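Platinari Review Manager
Administrator Guide
Section 4: Setting Up a Review Cycle

Applies to release 13. Last revised 8 October 2024.

This section explains how to create a performance review cycle, assign reviewers, and open the cycle to employees. It is intended for human resources staff who hold the Cycle Administrator role. Managers who only need to complete a review should consult the Manager Quick Start.

4.1 Before You Begin

Confirm the following with your HR lead:

The employee list has been imported and shows no unresolved errors.
Every employee has a current manager on record.
The rating scale for your organization has been approved and locked.

Note: A rating scale cannot be changed after the first review in a cycle has been submitted. If the scale must be replaced, close the cycle and create a new one.

4.2 Creating the Cycle

1. Sign in and select Cycles from the main menu.
2. Select New Cycle. Enter a name of no more than 60 characters. The name appears on every form and in every e-mail notice.
3. Select the review period. For a year-end cycle, the period normally closes in December.
4. Under Form Template, select Standard, Short, or Custom. The Standard template contains 20 items, including the self-review.
5. Select Save as Draft.

Caution: Do not select Publish at this stage. Publishing sends notices to all employees in the cycle, and these notices cannot be recalled.

4.3 Assigning Reviewers

1. Open the draft cycle and select the Reviewers tab.
2. Select Assign by Reporting Line. Each employee is matched with the manager on record.
3. Review the Exceptions list. Employees with no manager, or with more than one, must be assigned by hand.
4. To add a second reviewer, open the employee's row and select Add Reviewer. An employee may have no more than 2 reviewers in addition to the self-review.
5. Select Confirm Assignments.

Employees who work at more than one site appear under their home site only. The Rallent and Vasylenko sites share one reporting line, and their employees are listed together. Questions about site listings should be sent to Lakshmi Reddy, HR Systems.

4.4 Setting Deadlines and Reminders

1. Select the Schedule tab.
2. Enter the due date for self-reviews, followed by the due date for manager reviews. The manager date must be later than the self-review date.
3. Turn on Reminders. By default, one reminder is sent a week before each due date and another on the due date.
4. For employees without a company e-mail address, select Print Notice. Printed notices are to be handed to the employee by the supervisor during working hours.

Note: Changing a due date after publication sends a new notice to everyone affected.
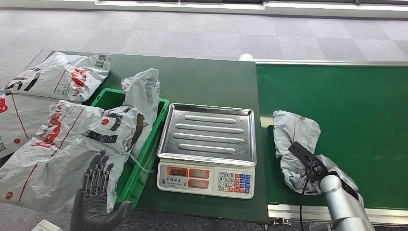 4.5 Publishing the Cycle

1. Return to the Summary tab and check the number of employees, the due dates, and the template.
2. Select Preview as Employee to view the form as it will be received.
3. Select Publish, then enter your password to confirm.

The status changes from Draft to Open. If it does not change, sign out, sign in again, and check the status before making a second attempt.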